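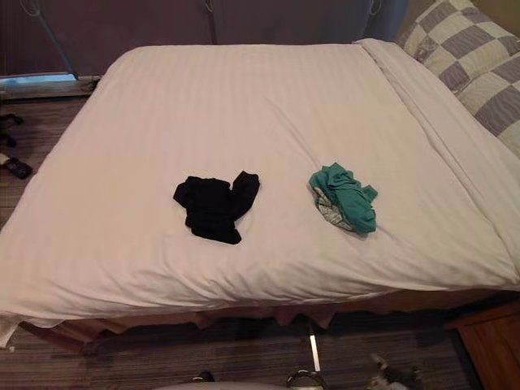 Jan 25, 2019

A week of making the bed properly: the Wurnau method, tried at home

I don't trust any household system that comes with its own name. The Wurnau method has one, along with a 50-page booklet, and it promises that if you start every tidying session at the bed, the rest of the bedroom will more or less follow. The bed becomes your sorting table. Everything homeless in the room goes on top of a smoothed duvet, in plain sight, and you aren't allowed to leave until it has been dealt with.

I gave it five days. My notes are below, one entry for each thing I had an opinion on.

The duvet cover
White, with a faint stripe in the weave that only shows when the light comes in sideways. The booklet insists on a pale cover so that stray clothes stand out. Fair enough, they do. So does every crease, and I have yet to meet a white cover that stays smooth past lunchtime. The label on mine says 300 thread count. I can't feel a difference between that and the cheap one it replaced.

The fold
You turn the duvet back on itself along one side, to 'let the bed breathe'. I have no idea whether a bed breathes. Mine went on the diagonal and I left it like that. A straight one took me three goes the next day and looked no better from the doorway.

The black thing
A crumpled little heap of something black, socks possibly. Small black clothes are where every folding system falls down, if you ask me. They all look alike until you pick them up, and the booklet gives them a single paragraph.

The green thing
Teal, bunched up, with a bit of pale patterned inside showing where the edge has turned over. Wurnau says each item should be laid flat before you decide about it. I put mine down in a lump and decided anyway.

The gap between them
Apparently this matters. Items must not touch, or you start treating them as a pile, and a pile is how it all began. I was ready to laugh at this and I'm still half inclined to, but I did find it harder to ignore two separate things than one heap. Whether it would work with a full week's washing is another matter - my guess is you'd run out of bed.

The checks
Lavender and cream squares, up at the head end. The booklet wants 'one calm colour' there and I'm not buying anything new to suit a booklet.

The headboard
Padded, greyish purple, no part in the method at all. I mention it only as the best dust collector in the room. A damp cloth down the seams does more for the place than any amount of sorting.

The verdict so far
The bed got made five days running, and I'll admit that's better than my usual. The drawers are as bad as they were. The booklet has an answer for drawers too, in a second volume, sold separately. I'll look at the bed again in July and see if any of it has stuck.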